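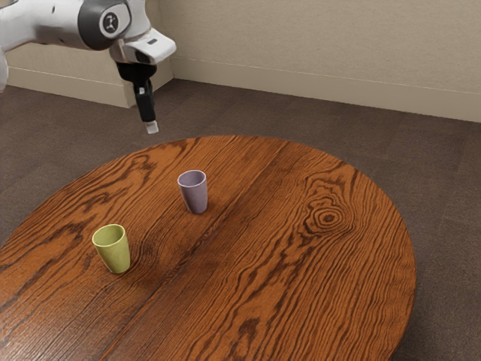

A round wooden table, the shape of the moment.

The round table wants you to be a better person

By Noemi Lindqvist

23 March 2021

My sister-in-law has bought a round table, and she would like me to know that it has changed the way her family talks.

I've eaten at it twice. The family talks much as it did before, which is to say all at once and mostly about the dog. But she's read the same articles I have, and the articles are very sure of themselves. Round tables have no head, so everyone is equal. Round tables have no corners, so everyone relaxes. One home blog I came across in January claimed that kids raised at a round table grow up to be better listeners, and offered as proof a link to a shop.

It's a lovely idea and it has been around for a long time. King Arthur's knights supposedly sat at a round table so they wouldn't squabble over rank. Anyone who has read to the end of those stories will remember how well they all got along.

I called Osian Ruddock, who has been making and mending tables for most of his working life, and asked whether people really come to him wanting to fix their dinners. "They do now," he said. "It used to be they'd bring me a floor plan. Now they bring me a feeling." He makes them the table anyway. He's not a counsellor, he pointed out, and he has a mortgage.

What bothers him is the size. A round table big enough for four is a modest thing, and you can put it in the corner of a kitchen. A round table for eight is another animal. The last one he delivered was 189 centimetres across, and the middle of it was so far from anyone's reach that the owners had to stand up for the salt. They rang him later about a lazy Susan. "So then everyone's grabbing and spinning it," he said, "and there goes your calm."
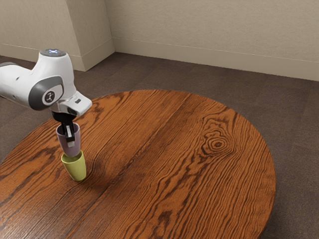 Then there's the price. At Bralov, the furniture store that seems to have taken over every second billboard between my place and the city, the round version of one plain dining table costs $200 more than the rectangular one. Same timber, same finish, same legs as far as I could tell from lying on the showroom floor. Their top model, the Manilik, is $2351 before delivery. The tag on it read "Gather differently." I asked the salesman what that meant and he said it seats six.

Periklis Karamanlidis ran a family restaurant for years and had both kinds, so I thought he might settle it. He was no help to my case or my sister-in-law's. Big groups asked for the round tables, he said, and then split into pairs and threes, because no one can hear a person straight across a wide circle in a busy room. At the long tables they did the same thing. The loudest man at any table was at the head of it wherever you sat him. "You could put them on a boat," he told me. "My uncle would still be the captain."

I don't want to be unfair here. There are things a round table does well, and they're boring, so they rarely make it into the ads. You don't bang your hip on it. You can squeeze in a late guest without someone straddling a table leg, as long as the base is in the middle. Antigoni Nikolaidis, who swapped her late mother's rectangle for a second-hand circle last year, told me she likes hers because she can get around it with a walking frame. She paid $60 for it. She hadn't heard that it was meant to make her more open to other points of view, and when I explained the theory she laughed for quite a while.

That's a good reason to buy a table. So is liking the look of it. What I can't swallow is the idea that a family which doesn't speak over dinner has been held back all this time by a couple of corners. People stare at their phones on round tables too. They sulk, they leave early, they bring up the caravan.

My own table is a rectangle with a burn mark at one end. I sit near the burn mark, closest to the stove. As far as I know this makes me the head of the household, though you'd have trouble getting anyone in it to agree.

I did ask my sister-in-law what she'd done with the old one. It's in the garage under a sheet. They bring it out at Christmas, she said, when they need to fit everybody in.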